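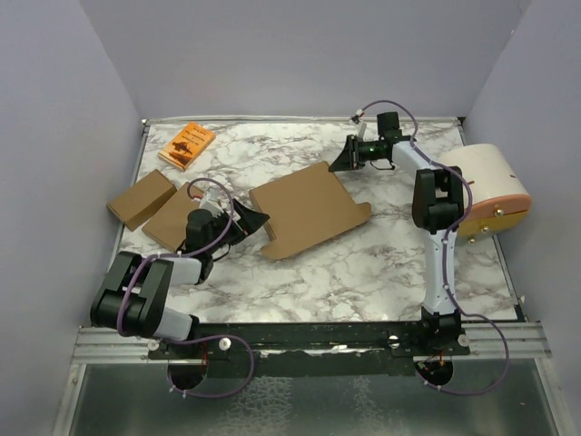 **Figure 3.** Two-arm station with cardboard pieces on the tabletop.

### 3.2 Planning the equipment budget

When we sat down with Theda Engelhardt at Wegener to plan the second station, we had $3,000 left for the year, and we were all (I think it's fair to say) a little too hopeful! Spare grippers from Plarkach came to $752 and replacement cables to $108, so we ordered both in June and kept the remainder for a wrist motor, should one be needed before the next round of funding.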